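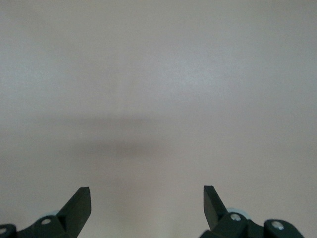 I am preparing our craft table for the pottery evenings in June and I need advice about covering. The top has old glue on it, so I want to hide it but keep it easy to change. What I like is a plain surface, gray-beige, a little matte, with no pattern and no seam. A soft shadow is the only thing you notice on it. Is paper enough, or should I buy oilcloth? The table is 300 cm long.
— vatitley_craft

Search this forum Go Advanced

londitz60: Paper from a roll. I paid for 285 cm once and it was too short, so buy more than you need. Pull it tight and tape it under the edge.

moldovan_kiln: I don't agree. Paper drinks water, and after one evening it has bumps everywhere. Oilcloth costs more but you wipe it and it is finished.

londitz60: If you put wet cups directly on it, yes. Use a rack.

wislow163:
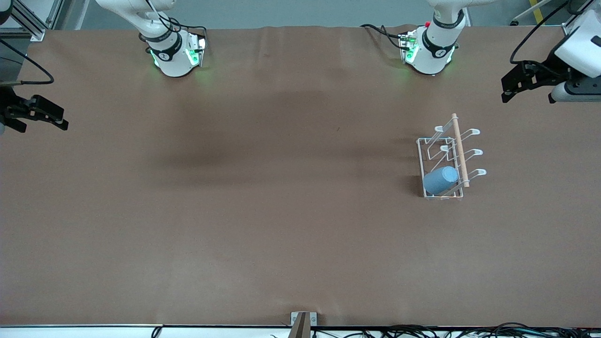 I am with the paper people, but the rack must be the right kind. Mine is too deep and small cups fall over in it. With a white wire one like this, standing on smooth brown paper, a light blue cup can lie on its side in the bottom, and the three hooks on the side are useful too. The wooden dowel rests across them, and I would hang cloths on it. A few soft wrinkles in the paper don't disturb me.

moldovan_kiln: A cup on its side does not drain well. It should be upside down. And the rod is longer than the rack, somebody will catch a sleeve on it.

wislow163: For glazed cups I don't worry. The rod you can cut with a small saw.

vatitley_craft: Thank you all. I will try paper first, with a tray under the rack. Does the tape leave marks on varnish?

londitz60: Paper tape, no. Brown packing tape, yes, I still have the lines.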